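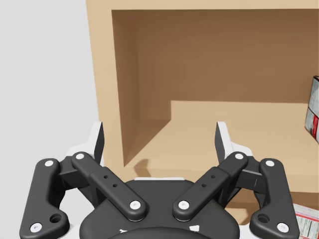
How far can a shelf span before it sags? For a 3/4 inch particleboard shelf carrying books, keep it under 24 inches between supports; plywood of the same thickness will go to 30 or a little more.

Home | Forums | Casework | New posts | Search | Log in

Shelf span, fixed back, 32 inch opening

foltska_shop wrote:
Building a low bookcase with a 32 inch clear opening. Material is 3/4 melamine-faced particleboard. The back is 1/4 ply, glued and nailed in a rabbet. Load is hardcover reference books, full width. My table stops at 24 inches for this load. Does the fixed back buy me anything?

E. Flores wrote:
Only if the shelf is attached to it. An adjustable shelf on pins gets nothing from the back. A fixed shelf screwed through the back every 6 inches has its rear edge held, and then you are really only asking about the front edge. Put a 1 1/2 inch hardwood strip under the front and 32 is fine.

tuser_cab wrote:
I disagree on the screws. Screws through 1/4 ply into the edge of particleboard work loose under a long-term load. I pulled 2 cases out of an office last September where every one of them had stripped. Glue the shelf into a dado in the sides and add a center divider.

E. Flores wrote:
Into a bare edge with coarse drywall screws, sure. Predrilled, with confirmat-type screws in the sides and glue along the back edge, I have not had one fail. A divider works but splits the opening, and he may not want that.

foltska_shop wrote:
I don't want a divider. Atlases go in there flat.

Stavros Tzavaras wrote:
Run the numbers first. Deflection goes with the cube of the span for a given total load, and with the fourth power if the load is per inch, as it is with books. Going from 24 to 32 is a factor of 1.33, and 1.33 to the fourth is a bit over 3. So the same board sags three times as much. Thickness works the other way, cubed. A full 1 inch board gives you 2.4 times the stiffness of 3/4, which does not quite get you back. The front strip does more than that for less weight.

Also, creep. Particleboard under constant load keeps moving for months. Double the day-one figure – at least – if you care how it looks in a year.

tuser_cab wrote:
Creep is my whole objection to 32 inches in that material. Use plywood.

foltska_shop wrote:
Melamine is already cut. I'll do fixed shelves, dado in the sides, glued back, 1 1/2 maple strip on the front. What goes between maple and melamine?

E. Flores wrote:
Glue to the raw edge, not to the face. If the strip has to sit under the shelf, rout the melamine off first. Regular yellow glue does nothing on the coating.

Stavros Tzavaras wrote:
Or rabbet the strip so it wraps the front edge. More glue area, and it hides the core.

Print this thread | E-mail this thread

Related threads
Shelf pins: 5 mm or 1/4 inch
Rabbet depth for a 1/4 ply back
Iron-on edge banding lifting at corners
Hedetti hinge plates, screw spacing
Leveling a long base cabinet on a bad floor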